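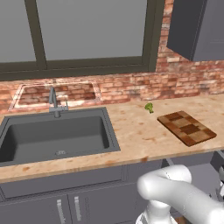 July
Oskari Harju and Rasa Navickas

4. The simulated kitchen and its use during the build

4.1 Purpose

The Druvow arm was assembled at the Kultton shared workshop, where members book bench space in the evening and must clear it before leaving. This arrangement shaped the project more strongly than any technical limit. The arm could be bolted down and powered only while one of the authors was present, and a kitchen could not be set up at the workshop at all. The intended place of use was the kitchen of the first author's flat, and the arm was not to be taken there until its reach and its stopping behaviour were understood.

A simulated kitchen was therefore prepared in Cokon, the software already used at the workshop for checking the movement of smaller machines. The work described in this section was carried out on a home computer between bench sessions. It served to settle the mounting position of the arm, to test the planned motions before they were sent to the motors, and to give both authors a common view of the task when they could not meet.

The test task was kept simple. The arm was to pick up a piece of vegetable from an open stretch of worktop, carry it to a cutting board and set it down. No cutting was planned at any stage of the project.

4.2 Contents of the scene

Figure 2 gives a view of the simulated kitchen from behind and slightly above the arm. The worktop carries a single floret of broccoli and, further to the right, a wooden board with a checkerboard pattern, turned at an angle to the counter. The board is bare. The sink and tap lie to the left, below the window, and the arm stands in front of the lower cabinets.

The kitchen was not drawn as a copy of the flat. Its fittings came from the stock parts supplied with the software, and only the dimensions that mattered to the arm were changed: the height of the counter, its depth, and the gap between the counter and the upper cabinet. The brick wall and the window were left as supplied. Earlier versions of the scene had plain walls, and it was found that the authors disagreed more often about where the arm was in relation to the counter when there was little behind it to judge by.

The window panes are a flat grey. An outdoor view was considered and left out, as it would have added to the drawing time on the computer available and had no bearing on contact or reach.

The broccoli floret deserves a short note. The first trials used a plain cube, and the motions written for the cube transferred poorly to the bench, where real vegetables were used from the start. A floret has a wide crown and a narrow stem, so a small error in the height of the fingers changes what is being held. The simulated floret was treated as a rigid body. Real florets bend and shed small pieces, and no attempt was made to reproduce this. Section 6 returns to the matter.

4.3 Modelling the arm

The simulated arm was built from the same drawings used to print the shells. Each link was given its weighed mass, taken on a kitchen scale after the motor and wiring had been fitted. The outer surface was made white in both versions. In the model this required only a change of colour; on the bench it meant sanding and painting the printed parts, a job that occupied the second author for most of one month and was done mainly to make cracks easier to find.

Joint friction was the least certain quantity. The motors were bought second-hand from Siddiqui, a local dealer in used workshop equipment, and came without data sheets. Their behaviour was measured by hanging known weights from a bar and recording the current at which the bar began to move. The values differed between motors of the same type, in one case by enough to suggest a worn gearbox. That motor was moved to the wrist, where the load is smallest, and its measured friction was entered in the model without correction.

The cable that runs along the outside of the arm was left out of the model. This was a mistake. On the bench the cable limited the turning of the base well before the motor reached its stop, and several early motions that ran freely in Cokon pulled the connector from its socket. The limit on the base joint was later reduced in software to match the cable, and the cable itself was given a longer loop and a printed clip.

4.4 Choice of mounting position

Three ways of fixing the arm were considered. The first was to clamp it to the worktop beside the board. This gave the shortest reach to the food but took up space that the household needed, and the clamp marked the surface in a trial on a spare piece. The second was to hang it from the upper cabinet. The simulated arm reached the whole of the counter from there, but the cabinet in the flat is fixed with light brackets, and neither author was willing to trust them with a moving load.

The third was a floor stand in front of the lower cabinets. It was the least convenient for anyone wishing to cook, since the stand blocks the cabinet doors while it is in place. It was adopted all the same. The stand can be wheeled away after use, it puts no load on the fittings, and a person standing to one side can reach the stop switch without leaning over the arm.

With the stand in front of the counter, the shoulder and elbow may pass below the level of the worktop, and the forearm must then rise past the front edge before it can extend towards the back wall. Early plans brought the elbow into the edge of the counter. A waypoint was added above the front edge, and every motion between the rest position and the worktop was required to pass through it. The resulting path is slower and looks somewhat stiff, but the elbow stayed clear in all later simulated runs.

The long upright handles on the cabinet doors caused a smaller problem of the same kind. The forearm could catch on them when folding down to rest. In the flat the handles are of a different shape and stand out less from the door. The simulated ones were kept, as they were the harder case.

4.5 Simulated trials

The position of the floret was varied over 30 layouts, with the board moved and turned within the limits of the open counter. Some layouts placed the floret close to the wall, some close to the sink rim and some against the side of the board. Each layout was tried more than once with small random errors added to the starting position of the arm, giving 158 runs in total after those with faulty log files had been removed.

A run was counted as failed if the floret was dropped, if any part of the arm touched the counter, wall or cabinets, or if the floret was left only partly on the board. Under this rule 26 runs failed. Most of the failures involved a floret close to the board, where the lower finger met the side of the board before it closed. The board is thick enough for this contact to push it, and in several runs the board turned while the floret remained where it was.

Failures near the wall were fewer than expected. The fingers approach the back of the counter almost level, and the remaining space behind the floret was sufficient in nearly all layouts. Failures near the sink were rare but more serious in nature, as a dropped floret could roll over the rim and out of reach. The real sink was covered with a tray during the kitchen tests for this reason.

No change was made to the finger shape on the strength of the simulation alone. The authors had by then seen enough differences between model and bench to be cautious. The approach angle was altered, however, so that the hand comes in from the side facing away from the board. This change was made first in Cokon and copied to the bench arm the same evening.

4.6 Differences observed on the bench

The bench at Kultton was fitted with a wooden frame at counter height, and a length of spare worktop was laid across it. The arm on its stand was placed in front, as in Figure 2, though without walls or cabinets. Motions were run at a quarter of their planned speed until both authors agreed to raise it.

The main difference was sag. With the forearm fully extended, the real hand hung lower than the simulated one, and the error grew as the motors warmed. Part of this was traced to a printed bracket at the elbow that flexed under load. A thicker bracket was printed and the sag was reduced, but it did not disappear – a fixed height correction was added in software for the outer part of the reach.

The stand also moved. Its wheels were locked, but the workshop floor is uneven, and a quick stop at full reach was enough to shift one corner. In the model the base is fixed to the floor and cannot move at all. Rubber feet that screw down to lift the wheels clear were fitted before the stand left the workshop. Their height has to be set again at each new location, and the procedure adopted is to lower them by hand until the stand no longer rocks, then to run the waypoint motion with the hand empty and check the gap at the front edge with a strip of card.

Other members of the workshop asked to use the scene for their own projects, and a copy was left on the shared computer. It holds the corrected base limit but not the height correction, which applies only to the arm described in this paper.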